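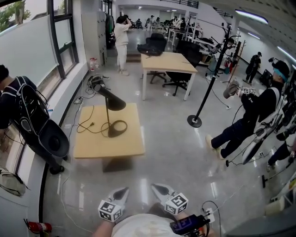
창가 자리 이야기를 들으러 Gadon 사무실에 다녀왔어요. 원래는 수납 얘기를 하려고 약속을 잡았는데, 이 사무실 가구를 거의 혼자 골랐다는 담당자분이 앉자마자 조명 얘기부터 꺼내시는 바람에 준비해 간 질문지는 절반도 못 썼습니다. (그래도 재밌었어요!)

"처음엔 천장등만 믿었죠. 낮에는 창이 커서 괜찮은데 오후 네 시만 넘으면 손이 만드는 그림자가 은근히 거슬려요." 그래서 들인 게 까만 탁상 스탠드라고 합니다. 갓이 고깔 모양이라 빛이 아래로 모이는데, 저는 이런 갓을 좋아해서 어디 거냐고 바로 여쭤봤거든요. Zandus라는 작은 조명 가게에서 샀고, 진열품이라 조금 깎았대요. 얼마나 깎았는지는 끝까지 안 알려 주셨고요.

스탠드가 올라가는 작은 나무 테이블은 가장자리가 하얀데, 알고 보니 이 테이블이 큰 테이블보다 먼저 들어왔답니다. "작은 걸 먼저 써 보고 색이 마음에 들면 큰 걸 맞추자고 했어요. 나무색은 화면으로 보면 절대 모르겠더라고요. 우리 바닥이 회색이잖아요. 노란 기가 너무 돌면 둥둥 떠 보일까 봐 걱정했죠." 큰 테이블은 Vurkico에서 맞췄고 다리는 흰색으로 했습니다. 검은색 다리 견적도 받았는데, 의자가 다 까매서 다리까지 까마면 답답하겠다 싶었대요. 저는 검은 다리파인데 회색 바닥을 보고 나니까 조금 설득당했습니다.

제일 오래 얘기한 건 뜻밖에도 전선이었어요. 스탠드 전선 길이가 1,377mm라는데, 이걸 외우고 계시더라고요. "줄자로 몇 번을 쟀는지 몰라요. 벽에 붙여 쓰기엔 길고 방 한가운데서 쓰기엔 짧아요. 딱 애매한 길이예요." 테이블을 창 쪽으로 밀면 전선이 상판 위에 한 바퀴 감겨 있고, 가운데로 당기면 멀티탭을 데려와야 하고. 멀티탭은 바닥에 테이프로 붙여서 쓰신대요. 바닥 콘센트를 새로 내는 건 견적을 받아 보고 조용히 접으셨답니다. 정리용 클립도 Farías 제품으로 2개 사 두었는데 아직 포장을 안 뜯으셨다고… 저희 집 서랍에도 그런 클립이 한 봉지 있어서 아무 말도 못 했어요.

사물함 쪽은 숫자가 좀 나옵니다. 벽 길이가 3,652mm, 걸레받이랑 모서리를 빼고 실제로 쓸 수 있는 폭이 3,590mm. 담당자분은 이 차이를 주문 전날 밤에 발견했다고 해요. "도면만 보고 주문했으면 마지막 칸이 안 들어갔을 거예요. 그날 잠을 못 잤어요." 회색 철제로 고른 이유를 물었더니 자석이 붙어서라고 하셨는데, 그 대답이 너무 빨라서 웃었습니다.

창 얘기도 해야죠. 창틀이 어둡고 바깥에 나무가 많아서 6월쯤엔 방 안에까지 초록빛이 돈대요. 그래서 커튼 대신 흰 롤 블라인드를 골랐고요. "다 내리는 일은 별로 없어요. 나무가 조금이라도 보여야 사람들이 이쪽으로 와요. 끝까지 내려 두면 희한하게 다들 안쪽 책상에만 앉아요." 창턱은 일부러 비워 두고 싶으셨다는데, 가방이며 펜이며 자꾸 뭐가 올라온다고 하시네요. 저라도 올려놓을 것 같아요, 높이가 너무 편해 보이거든요.
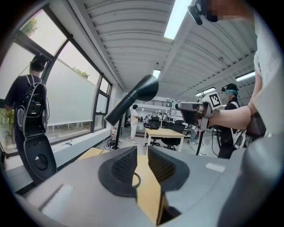

옆에서 듣고 있던 다른 분은 블라인드를 조금 더 내렸으면 좋겠다고 했습니다. 오후에는 밝은 상판에 빛이 반사돼서 눈이 피곤하고, 그 시간에는 차라리 스탠드 하나만 켜는 편이 낫다는 거예요. 담당자분은 고개를 끄덕이면서도 "그럼 나무가 안 보이는데" 하고 작게 버티셨고요. 두 분이 이 얘기를 한두 번 한 게 아닌 듯했습니다.

저는 옷걸이가 왜 두 종류인지도 궁금했어요. 하나는 까만 금속이고 하나는 나무거든요. 나무 쪽이 먼저였는데 겨울 외투를 몇 벌 걸면 자꾸 기울어서 받침이 둥근 금속 옷걸이를 하나 더 샀답니다. 그럼 나무 옷걸이는 왜 안 치우시냐고 했더니, "정들었어요"라고만 하셨어요. 외투는 금속에, 가벼운 건 나무에 걸자고 정해 두었는데 지키는 사람은 본인뿐이라고 합니다. 가방은 그냥 의자 등받이에 걸치는 분위기고요.

다음에 바꾸고 싶은 걸 물었더니 의자를 꼽으셨습니다. 까만 사무용 의자가 편하긴 한데 큰 테이블 밑에 넣을 때 팔걸이가 상판에 닿는 게 늘 마음에 걸린다고요. 팔걸이를 떼면 되지 않느냐니까 떼면 허전해서 싫다는 사람이 있고, 테이블을 높이자니 작은 테이블이랑 높이가 달라지고. 듣다 보니 저도 모르게 같이 고민하고 있더라고요. 결국 둘이서 줄자를 꺼내 팔걸이 높이를 재다가 인터뷰 시간이 다 갔습니다. 의자가 바뀌면 연락 주시기로 했으니까 그때 한 번 더 다녀올게요.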